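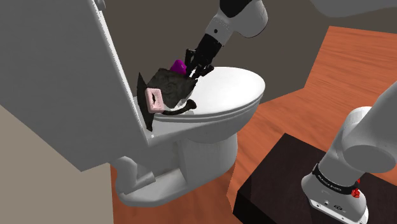 I clean our bathroom in Stidbridge every week and I have never once enjoyed it, so you can imagine how I feel about the idea of a machine doing it for me. I've been reading up on household robots since June, in the evenings mostly, and I'm hooked!

The thing I keep coming back to is how much of bathroom cleaning isn't cleaning. Before I get anywhere near a cloth I've picked up whatever has been left on the toilet lid (in our house that could be a sock, a flannel or a soft toy), and for a robot that first bit is hard enough. Soft things fold up and flop about. Grab one with two fingers and you get a different shape every time, with some strap or tail trailing off where you don't want it. A mug is easy by comparison - it stays a mug.

A lot of the practice happens in simulation now, with a Franka arm and a make-believe bathroom, and I think that's brilliant. You can run the same little tidy-up 400 times overnight, and if the arm clouts the toilet then no china gets broken. Whether it carries over to a real bathroom, with a bath mat that slides and a radiator in the way, is another matter. I'd love to see the attempt.

So, can they do chores yet? Some, I'd say, if you're patient and the room is kind. Our floor robot, a Matić hand-me-down from my sister, does the hall and kitchen beautifully and then gets stuck under the same chair. Picking up and putting away still looks slow to me, and I haven't seen anything I'd trust round the back of the loo with a brush.

But I'm far more hopeful than I was a year ago. I've put 200 pounds in a jar marked ROBOT, and my family think it's hilarious. Next time I want to write about laundry, and why pairing socks might be the hardest job in the house.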